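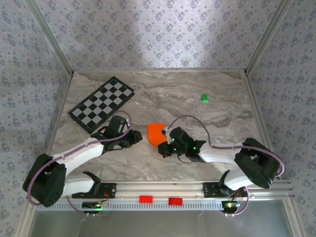
# Farkell tabletop set

Updated April
By the Farkell workshop

This README covers the things in the Farkell tabletop set: the objects, the floor panels they sit on, the wallpapers and the boards. It is meant for anyone putting the set together on their own bench or looking through the recordings.

## What is in the set

- Small blocks and cubes in plain colours, including bright green and orange. Some are true cubes, others have rounded or slightly uneven sides.
- Checkerboards with dark and light squares and a dark border. The pieces are not included.
- Floor panels, either plain or printed. The marble pattern is grey with white and beige veining.
- Wallpapers for the back and side walls. There are 6 patterns, most of them small florals on a pale ground.

The printed panels came from Skesovetti and the wallpapers from Sjöberg. Both were bought as ordinary household stock, so shades vary a little between batches. We have not tried to correct for this.

## Laying out

Put the floor panel in first, then the walls. Paper should meet the corner strips without a gap. Smooth it from the middle outwards and leave it for 30 minutes before placing anything.

Boards may lie at any angle. Blocks may be tipped or flat, near the board or well away from it. Please do not square things up between layouts, as the uneven placing is wanted.

A layout normally has one board and a few loose objects. Leave the board bare unless the layout sheet says otherwise.

## Layouts

There are 200 layouts, kept in folders by wallpaper. Each folder has a text file listing the panel, the board and the loose objects by colour. Positions are given in words ("upper right", "near the middle") and were written by hand, so expect some loose wording.

## Known problems

- Roughly 15 layouts have the wrong wallpaper name in the text file.
- Grey squares on the boards are sometimes listed as white.
- Marble panels show glare under the Cisgate lamp. Turn it towards the back wall.

## Care

Wipe panels with a damp cloth. Do not wet the wallpaper. Store boards flat.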